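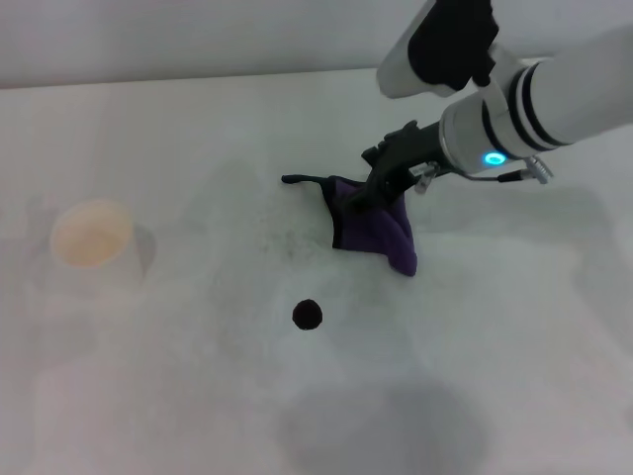 **Maarten Hermans** is a retired professional footballer who played as a central defender. He spent most of his senior career with Zallard and had shorter spells at Padivbridge and Jelholm. He was known as a left-footed defender who was strong in the air and seldom scored.

## Early life

Hermans grew up on the outskirts of Jelholm, where his father drove a delivery truck and his mother taught primary school. He began playing organized football in the Jelholm youth system as a left winger. A growth spurt in his mid-teens cost him much of his pace, and the youth coaches moved him first to left back and then to the centre of defence.

He also played handball until he was old enough to sign a youth contract, which did not allow him to compete in a second sport. In a club magazine interview he said he had preferred handball at the time and signed mostly to please his grandfather.

## Club career

### Jelholm

Hermans made his senior debut for Jelholm as a substitute in a cup match, replacing an injured teammate before half-time. He made seven appearances in his first season, all of them in the second half of the year. The club was relegated the following spring and sold several of its younger players, Hermans among them.

### Zallard

Zallard signed him on a four-year contract. He was used as a backup for most of his first season but became a regular starter after the club changed its formation to play with three central defenders. His partnership with the captain, Verhoeven, lasted for most of his time there. Verhoeven usually stepped forward to meet attackers while Hermans covered the space behind him.

He scored his first goal for Zallard from a corner in a home draw. His only other league goal for the club came two seasons later, also from a corner, and also at home.

A torn knee ligament in April of his fifth season kept him out until the following winter. On his return he was moved to the left side of the back three, where he had less ground to cover. He signed two contract extensions and was named vice-captain when Verhoeven retired.
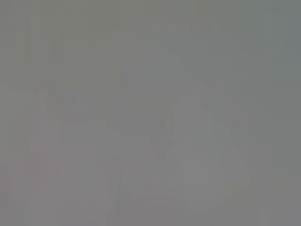
### Padivbridge

Hermans left Zallard at the end of his contract and joined Padivbridge, then newly promoted. He wore the number 60 shirt, as his usual number was taken. He played the full 90 minutes in most of the club's matches before Christmas, but lost his place after a calf injury and was mainly a substitute for the rest of the season.

He stayed one more year, during which he also helped coach the under-17 side. His last competitive match was an away defeat in which he came on for the closing minutes.

## Style of play

Hermans relied on positioning and heading. He was not a quick player, and opponents often tried to pull him toward the touchline, where he had to turn and chase. His long diagonal pass to the right wing was a regular part of Zallard's build-up play. 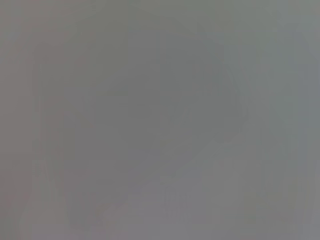
He was booked fairly often early in his career, mostly for late tackles, and less so after the move to a back three. He was sent off once, for two yellow cards in the same half, while playing for Jelholm. He took no penalties in league play, although he converted one in a cup shootout for Zallard.

## Personal life

Hermans is married and has two daughters. The couple met while he was recovering from his knee injury, when she was working at the front desk of the physiotherapy clinic he attended. They married in a small ceremony in Zallard and later moved back to Jelholm to be closer to his parents.
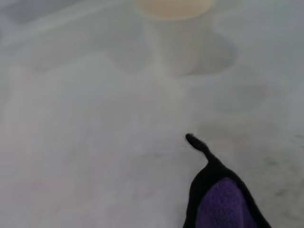 His older daughter plays handball at junior level. Hermans has kept his family out of most press coverage and has no public social media accounts. His younger brother played semi-professional football as a goalkeeper before becoming an electrician.

## After retirement

Hermans completed his coaching certificates in the two years after he stopped playing. On July 11, 2023, he was appointed assistant coach of Jelholm's reserve team, with responsibility for defensive training. He also works part-time as a scout, mainly covering youth tournaments.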